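Cooking tapioca pearls at home: notes on timing and sugar

03/08/2022

Most of my failed batches came down to the boil, so I spent part of the winter changing one thing at a time and writing it down. These are the results for the dry black pearls sold in one-pound bags.
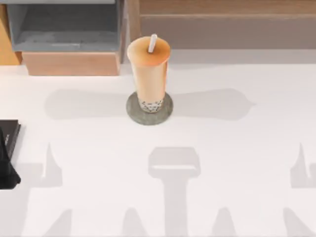

Water volume matters more than the package suggests. The bag says four parts water to one part pearls. At that ratio the starch thickens the pot early and the pearls in the middle of the clump stay chalky. I now use ten to one by weight. For 60 grams of pearls that means 600 grams of water, at a full boil before anything goes in. Stir until they float, then lower the heat to medium and put the lid on.

Cook time at my elevation (low, near the coast) is 25 minutes, then 14 minutes off the heat with the lid still on. Segundo Betancur lives a good deal higher up and needs close to 40 on the burner. If you cut a pearl in half and see a white dot bigger than a pinhead, it needs longer.

Rinsing: cold water, ten seconds, drain well. A long rinse makes them firm on the outside and I have stopped doing it.

Syrup: equal weights dark brown sugar and water, simmered until it coats a spoon. The pearls go in while both are still warm. Lizeth Zapata adds a pinch of salt. I tried it in January and kept it.

Holding time is the weak point. Texture is good for some four hours at room temperature in syrup. After 6 hours they are noticeably mealy, and the refrigerator makes it worse. Reheating in syrup over low heat brings back part of the chew, maybe half. Freezing cooked pearls did not work for me in any form.

For the tea, I brew double strength and chill it before adding milk. Assam holds up; the Ceylon I had on hand did not.

Still to test: pearls made from scratch, with tapioca starch and boiling syrup. Katherine Inga sent me her ratios but they are in cups, and I want to weigh everything first.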